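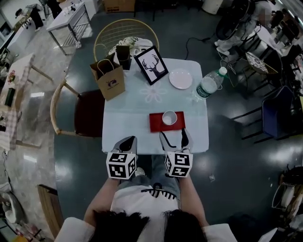 クロスをかけた四角いテーブル。奥に鹿の額と紙袋。

カフェ Grirkik テーブル利用のよくあるご質問

Trimhamビル1階のカフェ Grirkik で、お席の使い方、テーブルの上の備品、紙袋、お持ち込みについて多く寄せられるご質問をまとめました。メニューの内容とアレルギー表示は店頭の冊子をご覧ください。

お席について

席数はいくつありますか
全部で56席です。このうち四角いテーブルの「貸しテーブル」が5台あり、予約して使えるのはこの5台だけです。カウンター近くの席、壁側の席、窓側の席は予約を受けていません。

予約なしで貸しテーブルに座れますか
予約が入っていない時間であれば座れます。テーブルの端に予約札が立っているときは、札に書かれた時刻の10分前までにお席をお空けください。札がないときも、混み具合によってはスタッフがお声がけして別の席をご案内することがあります。

予約はどうすればよいですか
カウンターの受付票に記入するか、店に電話をしてください。メールでの予約は受けていません。受付票に必要なのは、お名前、連絡のつく電話番号、人数、使い始めと終わりの時刻、クロスの要不要です。お名前は名字だけでかまいません。

何時から使えますか
開店は午前10時です。開店前の準備のための入店はできません。飾りつけなどに時間がかかる場合は、準備と片づけの時間を含めて予約してください。貸しテーブルの受付は閉店の1時間前で終わります。

遅れて着いた場合、予約はどうなりますか
予約の時刻から10分を過ぎてもご連絡がないときは、ほかのお客さまをご案内します。電話をいただければお待ちします。終わりの時刻は後ろにずれません。

一人でも貸しテーブルを使えますか
使えます。お一人で編み物や手紙書きに使う方もいます。お一人につき飲み物を一つ以上ご注文ください。追加のご注文は強制ではありませんが、2時間を超えるときはもう一品お願いしています。

テーブル同士をくっつけてもよいですか
2台までならスタッフが動かします。脚のキャップが外れやすいため、お客さまだけで動かさないでください。3台以上をつなげると通路がふさがるので、お断りしています。

椅子の種類は選べますか
貸しテーブルの椅子は席によって違います。木の枠に座面クッションがついたものと、金色の細い背もたれのものがあります。クッションつきの椅子は重さがあり、長く座る方に向いています。細い背もたれの椅子は軽く、出し入れが楽です。空いている椅子との交換はスタッフにお申し付けください。子ども用の椅子は2脚あり、予約もできます。

荷物を椅子に置いてもよいですか
空いている椅子であればかまいません。混んできたときは、荷物を膝の上か足元の荷物入れに移していただくことがあります。荷物入れはカウンターで貸しています。床は光沢のある仕上げで、雨の日は滑りやすくなります。濡れた傘やレインコートは入口の傘立てとハンガーをご利用ください。

ベビーカーや車椅子のまま入れますか
入れます。入口に段差はありません。貸しテーブルでは椅子を一つ外して場所を作ります。予約の際に伝えていただければ、通路に近いテーブルを取っておきます。

クロスと備品について

テーブルクロスは必ず使うのですか
必ずではありません。天板のまま使いたい方は受付票の「不要」に印をつけてください。書き物をする場合は、クロスがないほうがペンが引っかからずに済みます。

クロスの色は何色がありますか
淡い水色、生成り、薄い灰色の3色です。水色には白い花の模様がうっすら入っています。照明の下では白っぽく見えるので、はっきりした色が必要な方は当日までに一度実物を見にいらしてください。クロスは Ahuja という生地店に頼んで縫ってもらったものです。同じものの販売はしていません。

自分で用意したクロスをかけてもよいですか
かまいません。床につく長さのものは、端を折り込んでください。テープで留めるときは紙のテープに限ります。画びょう、強い両面テープ、クリップ式の金具は天板に跡が残るため使えません。

飲み物をこぼしてしまいました
そのままスタッフを呼んでください。替えのクロスがあります。紅茶やコーヒー程度で洗濯代をいただくことはありません。油性ペン、絵の具、ろうで汚れた場合は、クロス1枚分の実費をお願いすることがあります。

お皿だけ借りることはできますか
取り皿として白い丸皿をお貸しします。店の焼き菓子を分けるときにお使いください。枚数は注文に合わせてお渡しします。持ち込んだ誕生日ケーキのための貸し出しは、後の「お持ち込みについて」をご覧ください。

赤いマットやトレーは何に使うものですか
カップの置き場所です。水滴や飲み物の輪がクロスに移りにくくなります。お帰りのときはカップをのせたまま置いておいてください。数に限りがあるので、お一人一枚でお願いします。

カップは紙と陶器のどちらですか
店内でも紙コップでお出しする飲み物があります。陶器がよい方は注文のときにお伝えください。冷たい飲み物の一部はグラスだけになります。途中で持ち帰りに切り替えたくなったら、カウンターでふたをお渡しします。

水はもらえますか
入口横の給水機からご自由にどうぞ。ペットボトルの水も販売しています。空いたボトルは中を空にして、ふたを外してから返却口の横の回収箱へ入れてください。ラベルはついたままでかまいません。
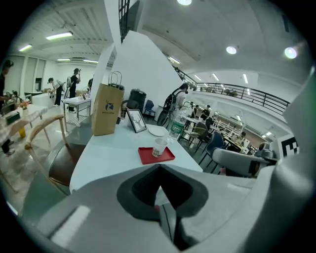 赤いトレーにのせた紙コップ。ボトルと白い皿、左側に額と紙袋。

鹿の額について

テーブルにある鹿の額は何ですか
黒い枠に鹿の頭と角を描いた絵を入れた、店の飾りです。開店したときに作ったもので、貸しテーブルに一つ置いています。作者や由来についてよく聞かれますが、店の名前とも場所とも関係はありません。スタッフの間で候補を出し合い、票が多かった動物になりました。

額をどかしてもよいですか
どうぞ。テーブルを広く使いたいときは、額を伏せずに立てたまま、空いた椅子か棚に移してください。伏せて置くと前面に傷がつきます。終わったら元の場所に戻さなくてもかまいません。片づけのときにスタッフが戻します。

額の中身を入れ替えてもよいですか
できません。ご自分の写真や案内を立てたいときは、空の額をお貸しします。入れられるのははがき大の紙までです。はがきより大きいものは、折らずに立てられるスタンドがありますので、予約のときに一緒に申し込んでください。

絵を買えますか
額つきでの販売はありません。同じ絵のはがきをレジ横に置いています。売り切れているときは次の入荷が1月になります。取り置きは受けていません。

写真を撮ってもよいですか
ご自分のテーブルの上は自由に撮ってください。ほかのお客さまが入らない向きでお願いします。三脚は、通路に出ない卓上用のものなら使えます。フラッシュは切ってください。雑誌やウェブサイトに載せるための撮影は、予約のときにその旨を書いてください。追加の料金はありませんが、時間帯をこちらで指定します。

紙袋について

紙袋だけ買えますか
買えます。茶色のクラフト紙に、よった紙の持ち手がついたものです。1枚117円です。焼き菓子の詰め合わせをお買い上げの方には、箱の数に合わせて無料でお付けします。

袋の大きさは選べますか
今は一種類です。以前は小さい袋もありましたが、焼き菓子の箱が入らず、使う方が少なかったためやめました。細長い瓶を入れると口から出ます。瓶のときは薄紙で巻いてお渡ししますので、横に寝かせずにお持ちください。

どのくらいの重さまで入れられますか
焼き菓子の箱を二つ重ねて入れるくらいまでは問題ありません。本や瓶を何本も入れると、持ち手の付け根が裂けることがあります。重いものを入れるときは、底に厚紙を敷き、片手を底に添えてください。雨の日にはビニールのカバーをお渡しします。必要な枚数を言ってください。

贈り物の包装はしてもらえますか
店で買った品物に限り、箱にひもをかけて袋に入れます。ひもは紺と白から選べます。時間は混んでいないときで10分ほど見てください。お持ち込みの品物の包装はしていませんが、袋をお求めいただければ、テーブルでご自分で包んでもかまいません。はさみとのりはカウンターで貸しています。

袋をテーブルに置いたままにしてもよいですか
ご利用中はかまいません。貴重品は入れたまま席を離れないでください。食べ物の入った袋は、夏の間は窓側の棚に置かないようお願いします。

使った袋を持ってくると何かありますか
返却の割引はありません。きれいな袋であれば、次のお買い物のときにその袋にお入れします。汚れや破れのある袋は、古紙としてお引き取りします。

お持ち込みについて

食べ物や飲み物を持ち込めますか
店内での持ち込みの飲食はお断りしています。例外は三つあります。貸しテーブルを予約した方のお祝いのケーキ、乳幼児の食べ物、医師の指示で必要な食べ物や飲み物です。ふたの閉まる水筒をバッグに入れておくことはかまいません。

お祝いのケーキはどうすればよいですか
予約のときに大きさを書いてください。冷蔵庫で預かれるのは、着いてから出すまでの間だけです。前の日からのお預かりはできません。お皿とフォークは人数分をお貸しします。ろうそくに火をつけるときはスタッフが立ち会います。花火は使えません。残ったケーキはお持ち帰りください。

花を飾ってもよいですか
かまいません。花瓶は倒れにくいものにしてください。小さい花瓶なら店にもあります。花粉の多いユリは、花粉を取ってからお持ちください。花びらをまく飾りつけは、床の掃除に時間がかかるのでお断りしています。

手芸や工作はできますか
音と匂いの少ないものであればできます。編み物、刺しゅう、折り紙、カード作りをする方が多いです。接着剤のスプレー、はんだごて、アイロン、油絵の具は使えません。カッターを使うときは下敷きをご持参ください。切りくずや糸くずは、終わったら一か所にまとめてください。卓上のほうきと小さな袋をお貸しします。

Pluridach のボードゲームを借りられますか
棚にある Pluridach のゲームは、店内であればどなたでも遊べます。貸し出し簿に席の番号を書いてください。駒がなくなっていたら、返すときに教えていただければ足りない分を箱に書き足しておきます。新しい箱を置いてほしいという希望は、年に一度、春にまとめて検討しています。

電源は使えますか
貸しテーブルのうち壁に近い2台で使えます。床に延長コードを伸ばすときは、歩く人が足をかけないよう、店にある押さえのカバーをかぶせてください。使えるのは携帯電話やパソコンの充電までです。湯沸かしやヒーターなどの電熱器具はつながないでください。

自転車で行けますか
ビルの裏に駐輪場があります。満車のときはスタッフに声をかけてください。折りたたみ自転車は、袋に入っていれば店内に置けます。

片づけとお忘れ物

帰るときに片づけは必要ですか
カップとお皿はテーブルに置いたままで結構です。お持ち込みの飾り、箱、リボン、ケーキの容器はお持ち帰りください。持ち帰れないごみがあるときは、袋を一つだけお引き受けします。クロスは外さなくて大丈夫です。

片づけの順番に決まりはありますか
ありません。貸しテーブルの片づけを手伝いたいという団体の方にお願いしている順番は次のとおりです。まず、額や花瓶など倒れやすいものを棚に移します。次に飲み残しをカウンターの返却口へ運びます。お皿を重ね、トレーを集め、最後にクロスの上のくずを真ん中に寄せます。クロスを外で振るのはやめてください。

忘れ物をしました
見つかったものはカウンターで預かり、日付と席の番号を書いておきます。食べ物はその日の閉店後に処分します。傘とハンカチは翌月の末まで、財布や携帯電話は翌日に警察へ届けます。電話でお問い合わせのときは、座っていた場所と、色や形がわかる特徴をお知らせください。着払いでの発送もしています。

物を壊してしまったらどうなりますか
お皿やカップは、お怪我がなければそのままで結構です。破片には触らず、スタッフを呼んでください。額と椅子については、直せるかどうかを確かめてからご連絡します。修理代をお願いするときは、必ず先に金額をお伝えします。

取り消しや人数の変更はいつまでできますか
前の日の閉店までは無料です。当日の取り消しも料金はかかりませんが、連絡のない取り消しが続くと、次の予約をお断りすることがあります。人数が増えるときは、椅子の数の都合があるので早めにお電話ください。減るときは当日の申し出で足ります。

ここにない質問はどこに聞けばよいですか
カウンターか電話でお尋ねください。昼の12時から14時は混み合い、電話に出られないことがあります。

当サイトでは、表示の改善と利用状況の確認のためにCookieを使用しています。閲覧を続けると、Cookieの使用に同意したものとみなします。 同意する 設定を変更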